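Search this list Search

List: Gistness home robotics list
Date: 22 December 2021
Subject: Re: Gamside open day – anyone go?

> Did anybody from the list get to the Gamside open day this month? I had a place
> booked but couldn't travel. I mainly want to know whether the simulated flat is
> any use for tidying tasks, or whether it is still the single room they had
> in spring. Also, is Koo something we could run ourselves?

I went, and stayed for both sessions. The morning was talks, the afternoon was the simulator on a big screen with people from the Rando team taking requests.

It is no longer a single room. Koo now builds each home from a set of 81 room layouts and fills it from a library of 3,741 objects. You give it a written instruction and it sets up a home where that instruction makes sense. Most of the afternoon went on bedrooms. They kept loading new ones and asking us what we would have the robot clear first. 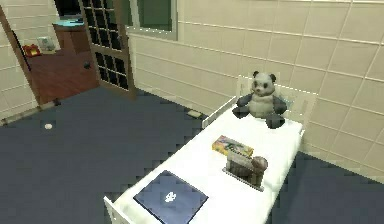

One of the bedroom set-ups, with the panda at the head of the bed and the blue notebook towards the foot.

Soft toys are the hard case, according to the team. The panda is treated as a rigid body, so a grasp that works in Koo may well fail on a real one. They were open about that. Flat items on a mattress are also awkward, and they had no good answer when I asked about it.

The second part was about doors and moving between rooms. A run only counts if the robot gets through the doorway without touching either side, and they showed us the log from 478 runs with the failures marked. Most of the failures were in the approach – it turns too late and clips a handle.

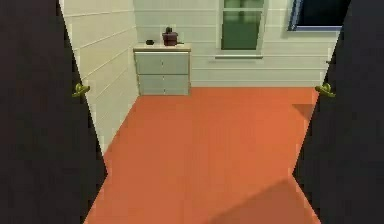
They score the fetching part separately, so a run can fail on the door and still give you useful data on picking a pot up from a chest of drawers. I thought that was sensible. We lump the two together at the moment and it makes our results hard to read.

As for running it ourselves, yes, but you need a licence from Gamside. The small one is 99 pounds a year and leaves out the layout editor. I have the handout and can scan it if anyone wants a copy.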